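Ukar tasting notes, release of 29/07/2024. Maintained by Amancay Godoy and Corentin Tanguy. Questions about the notes go to Amancay, questions about the files go to Corentin.

## What this is

A set of 639 tasting notes on wines from small estates, written by people who visited the cellars or tasted at the Drunach wine fair in July. Each note covers one bottle. The notes were first written on paper and typed up afterwards, so the wording is the taster's own, apart from spelling fixes.

The set is meant for anyone who wants to look at how tasters describe wine: students, cellar hands, people who build menus and shop lists. It is not a buying guide, and the scores should not be used to rank estates against each other.

## Files

- `notes.csv` – one row per bottle
- `estates.csv` – one row per estate, with region, grape list and visiting hours as we had them
- `terms.txt` – the word list described further down
- `CHANGES.md` – what changed since the last release

All files are UTF-8. The separator is a semicolon, as many of the notes have commas in them.

## Columns in notes.csv

| Column | Meaning |
|---|---|
| `note_id` | Number of the note, never reused |
| `estate_id` | Links to `estates.csv` |
| `wine` | Name as printed on the label |
| `vintage` | Year, or `NV` |
| `color` | red, white, rose, orange |
| `closure` | cork, screw cap, crown cap, other |
| `taster` | Initials |
| `place` | `cellar` or `fair` |
| `nose` | Free text |
| `palate` | Free text |
| `score` | 1 to 20, blank if the taster did not give one |
| `price` | Cellar door price, blank if not asked |

A blank score is a blank, so please don't read it as zero. Yannick Caron almost never scores reds younger than two years, and his rows would drag every average down.

## Who tasted

Most of the notes are by Yannick Caron (YC), Quentin Marchal (QM) and Amancay Godoy (AG). Lionel Moulin (LM) tasted only at the fair. Amancay's notes on sweet wines are a good deal longer than the rest. Quentin writes in short phrases and leaves out verbs.

Tasters at the fair could see the labels. Cellar tastings were often led by the owner, with talk about the wine before the glass was poured. Neither setting was blind, and some of the notes clearly repeat what the owner said.

## How the notes were typed up

Two people typed each note separately. Corentin compared the two versions and went back to the paper where they differed. Words that could not be read are marked `[?]`. Coffee and wine stains account for a few of these, mostly in the Hakala pages.

The typed notes are kept on the office computer, with a second copy on a drive stored elsewhere. The paper notebooks stay with the tasters. Scans can be requested, but allow a couple of weeks in harvest season. 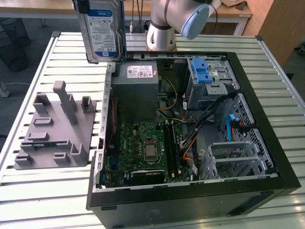
*Open desktop tower with a WD hard drive held above the case.*

## The word list

`terms.txt` holds the words that tasters used for smell and taste, grouped under nine headings such as fruit, flower, wood and earth. A word can sit under more than one heading. "Smoky" is under both wood and earth, and we argued over "honey" for a long time before leaving it under sweet only.

Local words were kept and given a short gloss after a dash. If you add to the list, please keep to the same layout and put new words in alphabetical order.

## Known problems

- Estates in the Skuvlow valley are thinly covered. Only one cellar visit was made there, and the road was closed for the second.
- Prices were noted on the day and have not been checked since.
- `closure` was added late. Older rows may say `other` when the taster simply didn't write it down.
- Two estates share a family name. Use `estate_id` and never the name when joining the tables.
- Some sparkling wines are marked `NV` even though a year is printed on the back label. We fix these as we find them.

## Use and credit

You may use and change the files freely, including for paid work. Please credit "Ukar tasting notes" and give the release date. Don't print a single note as praise for a wine in an advertisement without asking the taster first.

## Sending corrections

Write with the `note_id` and the text as it should read. Owners who want a visit listed differently should send the change for `estates.csv` in the same way. We don't change a taster's opinion at the owner's request, but we will fix a wrong grape, vintage or price.

New notes are welcome if they follow the columns above. The limit is 1,000 characters for `nose` and 2,000 for `palate` – longer text gets sent back for trimming.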